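Changes to the lunch arrangements at Prumau House

From Tue 25 April the ground floor kitchen will no longer sell hot meals at the counter. The contract with Wyss ended in January and was extended twice while we looked for a replacement. None of the three firms that came to see us could run a hot counter at the prices people are used to paying, so we are changing how lunch works.

The new supplier is Jernstead, a small firm based on the Drikirness road. They will deliver cold and reheatable meals every weekday morning. Orders need to be in by four o'clock the day before, using the form on the staff pages. If you work on both sites, please check that the right building is selected before you send it. The form remembers your last choice, and in the trial week several lunches went to Drikirness while the people who had ordered them were at Prumau.

A main meal will cost the same as it does now. Soup goes up slightly and now comes with bread. Fruit is still free and will be put out on the side by the door. There are 12 mains on the list, and it will be changed at the start of every month. All of them are marked for the usual allergens. If you have an allergy that isn't on the form, ring Jernstead directly. The number is on the lid of every box and on the noticeboard by the lift.

The booths and tables are staying as they are and can be used all day, whether or not you have bought anything. We were asked if they could be booked for meetings. For the time being they can't be booked between twelve and two. Outside those hours it is first come, first served.

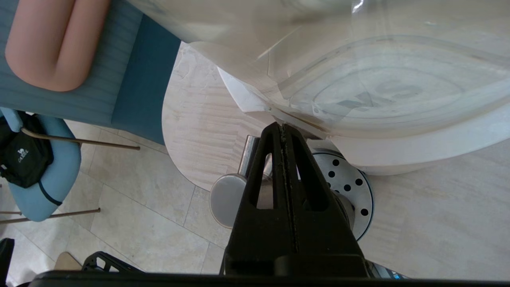
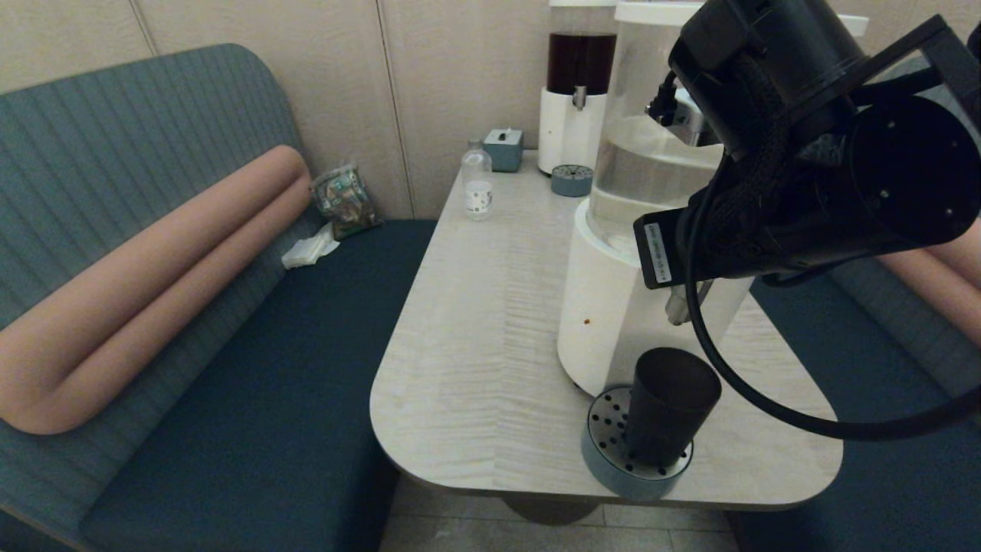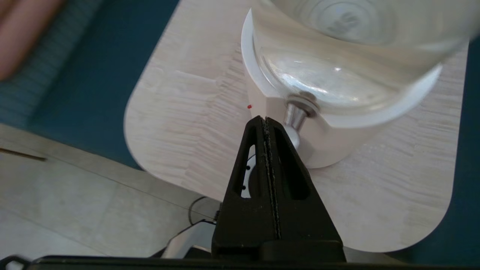

We had 51 replies to the survey about lunch, which is more than we usually get. The most common request was for somewhere to heat up food brought from home. Two more microwaves have been ordered and will go on the long worktop next to the fridge. They are on a separate circuit from the kettle, so the trouble we had over the winter should not come back.

The second most common request was for a later lunch. Several people on the early shift don't get a break until half past one, and by then the counter had often run out. With ordering in advance this should sort itself out. Your box will be kept in the fridge with your name on it until three, and anything left after that will be offered to whoever is about.

A few replies asked for a coffee machine. We have had a price for one and it is too high for this year, mainly because of the servicing. The question will be looked at again when the new budget is set.

Please wash up your own mugs and bowls. The cleaners come in at six and do the floors and surfaces, but dishes are not part of their work – this has not changed, although some of the replies suggested people thought it had. Cutlery has also been going missing. If you have a drawer full of our forks upstairs, please bring them back.

Prepaid cards from the old counter can be refunded at reception. Bring the card and sign the sheet, and the balance will be added to your next pay. Cards can be handed in at either site.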